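首页 » 数据 » Keltidus » README

Keltidus 双臂家居操作数据集 说明文档

维护：Yolanda Marulanda
采集与标注流程：Annick Boychuk
发布日期：2020年1月30日
仿真后端：Dritden
遥操作前端：Kotano
目录：概述 / 采集 / 文件结构 / 字段 / 视角 / 标注 / 质量检查 / 划分 / 已知问题 / 加载 / 变更记录

概述

Keltidus 收录双臂移动机器人在仿真家居环境中的遥操作轨迹，用于模仿学习和离线策略学习。全部观测由 Dritden 渲染，不含真实相机图像。本版共 1156 条轨迹，其中 307 条被标为失败并保留在包内。失败轨迹与成功轨迹使用同一套字段，区别只在 outcome 一项。

每条轨迹对应一条自然语言指令、一个初始场景快照、一段连续的动作与观测序列，以及采集结束后补上的阶段标注。指令为中文，另附英文译文。译文由人工完成，没有和原文逐词对齐，训练多语模型时请以中文为准。

本数据集的任务范围是室内物体的抓取、移动、放置和归位。开门、开抽屉等带铰接的操作只作为其他任务的中间步骤出现，没有单独的指令。液体、布料、绳索一类的形变物体不在范围内；带瓶子的任务把瓶子当作刚体处理，瓶内无液体模型。

采集

采集员通过 Kotano 前端控制机器人。前端把左右手柄的位姿增量映射为左右末端的位姿增量，扳机映射为夹爪开合量，脚踏板控制底盘。脚踏板踩下期间双臂锁定，松开后双臂恢复跟随。因此动作序列中底盘分量与手臂分量基本不会同时非零，极少数例外见“已知问题”。

控制频率与记录频率相同，均为 20 Hz。仿真内部步长小于记录间隔，中间步的状态不保存。需要更高时间分辨率的使用者可以用初始快照加动作序列重放，重放脚本在 tools/replay 下。重放要求 Dritden 的版本与 manifest 中记录的一致，版本不同的情况下接触过程会逐渐偏离，抓取类任务受影响最明显。

一次采集的流程如下。

一、载入场景。场景生成器从资产库中抽取家具布局，再在台面、地面和架子上放置物体。生成后先静置，等物体速度低于阈值再保存快照。静置时滚落的物体保留在落点，不重新摆放。

二、抽取指令。指令模板按场景内现有物体实例化，采集员可以拒绝语义不通或目标物被完全遮挡的指令。被拒绝的指令写入 rejected.jsonl，不计入轨迹数。

三、执行。采集员按下“开始”后记录启动。允许中途重试，允许更换手臂，允许把挡路的物体移开。超过时限自动停止。

四、自评。采集员给出成功、失败或不确定。标为不确定的轨迹进入复核。

采集员看到的画面与写入数据的画面是同一组相机，没有额外的上帝视角。早期内部版本曾经给采集员开放自由视角，结果是轨迹中出现大量策略无法从观测推断的动作：手臂绕过腕部相机看不到的障碍，抓取前没有任何搜索行为。这批轨迹已全部剔除。

改用同源画面之后，平均时长变长，靠近目标前常有停顿和转腕。这些停顿没有剪掉。使用者如果希望去除静止片段，可以用 tools/trim_idle，默认阈值偏保守，宁可少剪。

厨房区的场景杂物密度最高。台面上的食品、餐具、清洁用品混放，部分物体会叠在其他物体上；下面一帧里，卷心菜压在一个灰色的箱状物上，正好处于两指之间的空隙里，旁边大理石纹墙面上挂着叉子和长柄勺。腕部视角下夹爪本体占画面的比例很大，做裁剪增强时应避开这一区域，或者干脆使用随包提供的本体掩码。
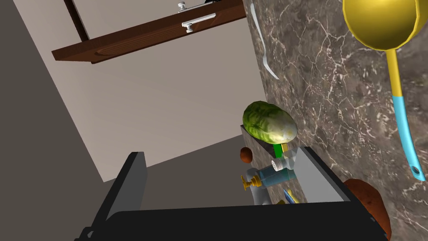
Annick Boychuk：同源画面这一条建议写进采集规范的正文，目前只在培训材料里提到。另外，停顿要不要保留，取决于下游用什么策略。行为克隆对停顿很敏感，单帧输入的模型容易学成原地不动。至少应当在每一帧上给出 idle 标记，让使用者自己决定，不要只提供一个剪辑脚本。

该意见已采纳。从本版开始，每一帧都带 is_idle 字段，判据为双臂末端速度、底盘速度、夹爪开合速度同时低于阈值并持续若干帧。阈值写在 manifest 里，可以用 tools/recompute_idle 重新计算。采集规范的正文也已同步修改。

文件结构

解包后的目录如下：

keltidus/
 manifest.json
 rejected.jsonl
 splits/
 train.txt
 val.txt
 test.txt
 episodes/
 <episode_id>/
 meta.json
 snapshot.bin
 actions.npz
 proprio.npz
 views/
 torso.mp4
 wrist_l.mp4
 wrist_r.mp4
 masks/
 phases.json
 tools/
 docs/

episode_id 为哈希值，不含采集顺序信息。需要按采集先后排序时使用 meta.json 中的 seq 字段。同一场景快照可能对应多条轨迹，用 scene_id 关联。

视频采用有损压缩。压缩参数对全部轨迹一致，写在 manifest 的 encode 段。无损帧体积过大，没有随包发布，可以用重放脚本在本地生成。重放得到的帧与发布的视频在像素上不完全相同，差异来自压缩和抗锯齿设置。

masks 目录只包含机器人本体掩码，不包含物体实例掩码。物体实例掩码可以在重放时打开 --instance 选项得到，资产名称与实例编号的对应表在快照文件中。

字段

meta.json 的主要字段：

instruction_zh 中文指令
instruction_en 英文译文
scene_id 场景编号
seq 采集序号
outcome success 或 failure
outcome_source operator 或 review
failure_tags 失败标签列表，成功轨迹为空
target_assets 指令涉及的资产名称
arm_used left、right 或 both
operator_hash 采集员的匿名编号
sim_version 采集时的 Dritden 版本
teleop_version 采集时的 Kotano 版本

actions.npz 的主要字段：

ee_delta_l 左末端位姿增量，平移在前，旋转在后，旋转用轴角表示
ee_delta_r 右末端位姿增量，格式同上
grip_l 左夹爪目标开合量，完全闭合为 0，完全张开为 1
grip_r 右夹爪目标开合量
base_vel 底盘速度指令，前向、侧向、转向
pedal 脚踏板状态
is_idle 静止标记

增量在各自末端坐标系下表示。早期文档误写为底盘坐标系，按旧文档写过转换代码的使用者需要检查。最简单的办法是取一条轨迹，把增量累积后与 proprio.npz 里的末端位姿比较，坐标系用错时曲线会在第一次转腕处分开。

proprio.npz 的主要字段：

q_l、q_r 左右臂关节角
dq_l、dq_r 左右臂关节速度
ee_pose_l、ee_pose_r 末端位姿，底盘坐标系
grip_pos_l、grip_pos_r 夹爪实际开合量
base_pose 底盘位姿，场景坐标系
torso_pose 躯干位姿，底盘坐标系

夹爪目标值和实际值之差可以用来近似判断是否夹住物体：目标已闭合而实际值停在中间，通常表示两指之间有东西。这个近似对很薄的物体无效，例如叉子柄，闭合后的差值和空夹时相近。

base_pose 来自仿真真值，只建议用于分析。把它直接喂给策略会得到虚高的结果，因为同一户型的家具位置在训练集和验证集中是相关的。

视角

数据包含三路视角：躯干相机一路，左右腕部相机各一路。相机内参在 manifest 的 cameras 段，外参逐帧保存，格式为相机到底盘的变换矩阵。

躯干相机装在躯干上方，朝向前下方，画面下部固定可见机器人的上半身和双臂根部。它提供场景布局信息：台面的位置、门是否打开、地面上有没有东西。对小物体的分辨能力有限，台面远端的碗和碎块在这一路中只占少量像素，策略需要靠近后切换到腕部视角才能分清。

相机姿态在采集开始时会加随机扰动，包括滚转。扰动幅度按较宽的范围抽取，部分轨迹的地平线倾斜明显。这样做是为了减少策略对固定取景的依赖。扰动在一条轨迹内保持不变。不需要扰动数据的使用者可以读取外参，在采样时按滚转角过滤，或者用 tools/derotate 做平面内回正。回正后画面边角会出现空白，需要配合掩码使用。

倾斜的躯干视角对视觉编码器的影响比预期大。预训练权重对竖直结构有较强的先验，门框、画框、台面前沿整体斜过来之后，早期特征的分布会移动。我们的做法是冻结前若干层，其余层随策略一起训练，学习率单独设置。全部冻结时验证损失降不下来。
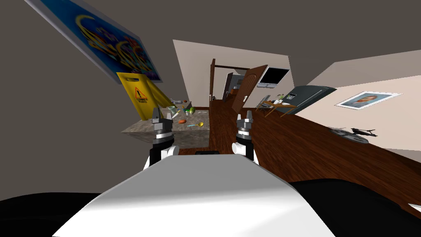
图 2 躯干视角，双臂位于台面前方，相机带滚转扰动

三路视频的时间戳来自同一时钟，渲染在同一仿真步完成，理论上没有视角之间的延迟。编码时个别轨迹的首帧被复制了一次，导致视频比动作序列多一帧。加载器会自动丢弃多出的首帧，自行解码的使用者应当核对长度。判断方法：若视频帧数比动作长度多一，则丢首帧；其余情况属于文件损坏，请重新下载。

干扰物方面，场景生成器会放置与任务无关的装饰和标识，例如墙上的画、黄色的小心地滑标志牌、玩具直升机。它们的位置没有经过合理性筛选，标志牌会立在台面上，玩具会落在地板上。颜色鲜艳的干扰物对基于显著性的注意力模块有吸引作用，评测时可以按 meta.json 里的 distractor_level 分组报告。

标注

阶段标注由人工完成，写入 phases.json。每条轨迹被切成若干段，段与段之间没有重叠，也没有空隙。标签集合如下：

search 目标物不在任何一路视角中，或者在视角中但采集员尚未接近
approach 末端向目标移动，夹爪未接触目标
grasp 从首次接触到夹爪稳定
transport 物体离开支撑面后的移动
place 从物体接近目标支撑面到夹爪脱离
retreat 夹爪脱离后的回撤
clear 移开挡路物体，内部不再细分
navigate 底盘移动
recover 失误后的重新定位
other 其余情况

接触时刻由仿真接触事件初步给出，标注员只在事件缺失或误报时修改。误报主要来自指尖擦过相邻物体。标注员修改过的边界带 edited 标记。

grasp 与 approach 的边界在推移类动作中不清楚。采集员有时先用指尖把物体拨到便于夹取的角度，再合拢夹爪。规则是：拨动之后没有离开物体的，全部算 grasp；拨动后抬起再下来的，中间一段算 recover。Yolanda Marulanda 和 Annick Boychuk 各自标过一批重合的轨迹，分歧几乎都在这一条上。重合批次的两份标注都保留在 docs/double_annotation 里，没有合并。

失败标签允许多选：

drop 运输途中掉落
miss 夹空
wrong_object 拿错物体
collision 手臂或底盘与家具发生明显碰撞
unreachable 目标超出可达范围
timeout 超时
misplaced 放置位置不符合指令
sim_fault 仿真异常

sim_fault 指穿模、物体弹飞、夹爪卡在几何体内部等情况。带此标签的轨迹不参与任何划分，但仍可在 episodes 目录中找到。保留它们是为了便于定位 Dritden 的接触参数问题。

薄板类物体的标注另有规定。画框、托盘、案板平放在支撑面上时，两指无法从上方直接夹住侧边，采集员通常要让指尖靠到一条边上，先使其产生位移或翘起，然后夹取厚度方向。对这类任务，指尖贴边即算接触，接触后的整个过程标为 grasp，即使物体尚未离开支撑面。画框在深色平面上时边缘有浅色高光，腕部视角下靠高光可以大致确定厚度方向，但夹爪靠近之后一个角往往被遮住，单帧无法判断指尖是否已经贴边，要看接触事件。

薄板任务的失败比例高于其他类别，标签集中在 miss 和 unreachable。unreachable 里有一部分其实是腕部姿态接近奇异，底盘挪动之后可以完成。采集员在时限内没有尝试挪动底盘的，仍按 unreachable 标注，不作推断。

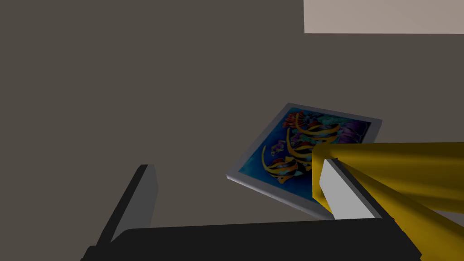 Petrenko 技术资料 · Keltidus 数据说明 · 第 20 页

质量检查

入库前的检查分自动和人工两步。自动检查包括：

动作、本体状态、视频三者长度一致；
动作值在限幅范围内；
末端位姿与关节角的正运动学结果一致；
快照可载入，重放首帧与视频首帧对应；
指令中的资产名称存在于快照；
outcome 与 failure_tags 不矛盾。

任何一项不通过的轨迹退回，不做自动修复。正运动学检查曾经发现一批右臂零位偏移写错的轨迹，原因是 Kotano 前端升级后配置文件没有更新。该批轨迹用快照和动作重放后重新生成了本体状态，meta.json 中带 proprio_regenerated 标记。

人工检查针对全部失败轨迹和抽样的成功轨迹。检查者观看三路视频，不看采集员自评，独立给出结果。两者不一致时以检查者为准，outcome_source 改为 review。不一致最多的情况是放置任务：物体放在了正确的台面上，但贴近边缘，夹爪离开后继续滑动，采集员在滑动结束之前就按下了停止。现行规范要求按停止前等待物体静止。

对“放在某物旁边”一类的指令，判定标准是放置物与参照物之间没有其他物体，且距离小于参照物的最大边长。这个标准偏机械，对很大的参照物过宽，对很小的参照物过严。没有找到更好的写法，暂时沿用。

划分

测试集为 200 条轨迹，其余进入训练集和验证集。划分以 scene_id 为单位，同一场景的轨迹只出现在一个子集里。测试集的户型与训练集没有重合，物体资产有部分重合，重合与否记录在 splits/test_asset_overlap.json。

验证集的户型取自训练集，只更换物体摆放。因此验证集与测试集之间的差距包含两个因素，户型和资产，两者的影响不能直接分开。需要分开分析时，应使用上面的重合表对测试集再分组。

请勿在测试集上调参。离线指标（动作误差）与仿真中的闭环成功率相关性不高，选检查点时建议至少跑一小批闭环。闭环评测脚本为 tools/rollout，它从验证集快照启动，使用与采集相同的时限。

做行为克隆时是否使用失败轨迹由使用者决定。默认加载器只返回成功轨迹。我们试过截取失败轨迹在首次失误之前的部分，对 approach 阶段有帮助，对 grasp 阶段没有。recover 段单独抽出后作为额外样本，对 miss 之后的重试行为有改善，代价是策略偶尔会在没有失误时也抬起手臂重新对准。

已知问题

1. 底盘与手臂同时运动。踏板松开的瞬间，底盘速度需要若干帧才归零，期间手臂已恢复跟随。这些帧的 pedal 为 0 而 base_vel 非零。直接用 pedal 做门控会丢失信息，请以 base_vel 为准。

2. 墙面挂件的碰撞体偏大。叉子、长柄勺一类挂在墙上的餐具，其碰撞体为凸包，夹爪在视觉上尚未接触时就可能触发接触事件。标注员已修改明显的误报，仍可能有遗漏。

3. 圆形食材滚动。土豆等物体的滚动摩擦设得偏低，被邻近物体轻碰后会滚到台面边缘。采集员多半选择先处理滚动的物体，轨迹里会出现与指令无关的 clear 段。

4. 左右不平衡。采集员偏好用右手操作，arm_used 为 right 的轨迹多于 left。训练时做左右镜像可以缓解，但镜像后场景里的文字会反过来，带文字的标志牌会成为一个可辨别的线索。tools/mirror 同时交换两路腕部视频和动作，不处理文字。

5. 倾斜视角下的深度估计。随包不提供深度图。用单目深度模型补深度时，滚转较大的轨迹误差也较大，先回正再估计效果好一些。

6. 光照单一。渲染使用柔和均匀的光照，阴影弱，没有窗外强光和夜间场景。直接迁移到真实机器人之前需要额外的光照增强。材质随机化只覆盖台面和墙面，机器人本体外观由渲染配置决定，各路视角下的颜色不保证一致，不要用颜色阈值分割本体，请使用 masks。

7. 指令中的歧义。“拿走绿色的那个”在台面上有多个绿色物体时没有唯一答案。规范要求采集员拒绝此类指令，但早期轨迹执行不严。涉及颜色指代的指令带 color_ref 标记，可以整体过滤。

8. 超时轨迹的末尾。自动停止时手臂可能仍在运动，最后一帧动作没有对应的下一帧观测。加载器会截掉这一帧。

加载

最小用法：

from keltidus import load_split
ds = load_split("train", root="keltidus", outcome="success")
ep = ds[0]
ep.instruction
ep.actions.ee_delta_l
ep.view("wrist_r")

常用参数：

outcome success、failure 或 all，默认 success
drop_idle 是否跳过静止帧，默认否
phases 只返回指定阶段，默认全部
derotate 是否回正躯干视角，默认否
history 返回的历史帧长度，默认只返回当前帧
strict 遇到长度不一致时报错，默认是

drop_idle 与 history 同时使用时，历史帧在去掉静止帧之前的序列上取。反过来取会让相邻帧之间的时间间隔不一致，速度信息失真。

首次加载会建立索引，写入 root 目录下的 .index 文件。只读挂载时请用 index_dir 指定其他位置。多进程加载时先在主进程里建好索引，再启动子进程，否则会重复写入。

视频解码是主要瓶颈。训练时建议先用 tools/unpack_frames 把需要的视角展开成帧文件。只用腕部视角的策略可以不展开 torso，节省一部分空间。

使用限制

本数据集可用于研究和内部评测。资产库中的部分装饰画和包装贴图由 Petrenko 授权用于渲染，单独提取贴图再发布不在许可范围内。以本数据集训练的模型权重可以公开，公开时请注明数据版本。

不建议将仅用本数据集训练的策略直接部署到有人活动的真实环境。数据中没有人，也没有宠物，策略对此类对象的行为未经过任何测试。碰撞只影响失败标签，采集时没有力限制，部分成功轨迹中夹爪对物体施加的力超出真实夹爪的合理范围。

采集员信息已匿名。operator_hash 只用于分析操作风格差异，请不要尝试还原身份。

变更记录

本版
增加 is_idle 字段。
增加薄板类物体的标注规定，重标受影响的 phases.json。
修正文档中末端增量的坐标系说明。
右臂零位偏移批次重新生成本体状态。
采集规范正文写入同源画面要求。

上一版
剔除自由视角采集的轨迹。
增加 rejected.jsonl。
测试集改为按户型划分，与更早版本的测试结果不可比。

计划
四月更新物体资产，补充左臂轨迹。
挂件碰撞体改为凸分解，届时接触事件需要重新导出，阶段边界可能有小幅变动。
评估是否提供深度图。体积问题尚未解决。

问题反馈

提交问题时请附 episode_id、sim_version 和加载器版本。与重放偏差有关的问题，另附首个偏差出现的帧号以及重放时的完整命令行。只附截图的问题单会被退回补充。标注异议请直接指明段的起止帧和建议标签，修改后会在下一版的 phases.json 中带 edited 标记。

上一页：采集规范　下一页：tools 目录说明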